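Where Do All the Cords Go? Clutter and Cable Storage in Shared Study Spaces

Final project report, Home and Living Environments
Reto Prantl

Why I picked this topic

I grew up in a house with a cord drawer, and I think most people did. Ours was in the kitchen under the phone books, and if you wanted the charger for the old camera you had to lift out the whole drawer, set it on the floor and start pulling. My mother always said she would sort it out over the summer. When our instructor asked us in class to choose some small, ordinary household problem and stay with it for a whole term, that drawer was the first thing I thought of, and I am happy to say I never got bored with it.

The question I started with was pretty simple. When people share a desk or a worktable, what happens to the cables, and does a storage system help if the people using it didn't choose it themselves? I had a budget, a tape measure, a lot of masking tape, and very patient housemates at Helillow, the student house where I live.

What I read first

There is less written on this than you might expect. Most of what I found was advice columns about hiding television wires, plus a nice chapter in our course reader on "landing spots," the places where things end up when your hands are full. The chapter says that a landing spot is hard to get rid of and that you do better to put a container where the pile already is. I leaned on that idea all the way through, probably more than I should have, and I'll come back to it.

The three systems

I tried each system for 2 weeks at the big shared table on the ground floor of Helillow, and then for a shorter spell at the smaller table upstairs.

The first was a Pfister hanging rail, a strip with hooks that goes on the wall or the side of a shelf. You fold the cable, put a tie around it and hang it up. It looked wonderful the first evening (I took so many pictures and sent them to everybody!) and then the short cables began to slide off the hooks whenever somebody bumped the shelf.

The second was a Pultell box, which is a plain lidded box with dividers you can move. I labeled the sections by type of plug. My housemates liked it, but the lid turned out to be a nuisance. People set their mugs and notebooks on it, and once there was a mug on the lid, cables went next to the box.

The third was the Cliltix roll, a fabric strip with pockets that you roll up and tie like a set of kitchen tools. I had high hopes for it, and I still use mine for travel, but on a shared table it was the weakest of them all. Unrolling it takes up the space you were trying to clear.

How I kept track

Every evening after supper I gave the table a tidiness score from one to 8, using a sheet I had taped inside the cupboard door. I know a score like that depends on my mood, and my instructor pointed this out very kindly in March when I handed in my draft. So for the second half I asked a housemate to score it too, without looking at mine, and we were usually close.

What I learned from the tables

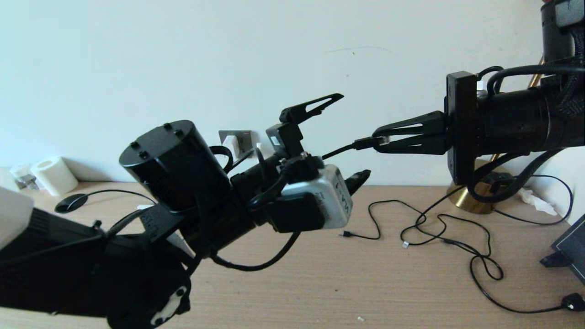 Thin cables were the hardest part of the whole project, much harder than the thick power cords I had worried about at the start. A thick cord keeps its shape and you can find both ends of it. The thin black ones slip under each other, and since they are all the same color you can't tell by looking which plug belongs to which length. They spread out over the right half of a light wooden tabletop near a brass lamp, and the few small ends that show in the tangle don't tell you much about where the rest of the cable goes. After that I stopped labeling by type of plug and put a bit of colored tape at both ends of every cable, and of everything I tried all term, this was the change my housemates thanked me for.

The open rail with tape labels got the best scores in the end, once I had swapped the hooks for deeper ones. The box came second, and I believe it would have done better with the lid taken off for good.

What I would do differently

I would start with the tape. I would also ask people what they wanted before I bought anything, which sounds so obvious now that I'm a little embarrassed to type it. And I would question the landing spot idea more, because at the upstairs table the pile simply moved over to the other side of the container and settled in there.

My thanks to everyone at Helillow for putting up with the score sheet. It is still taped inside the cupboard, and somebody has been filling it in.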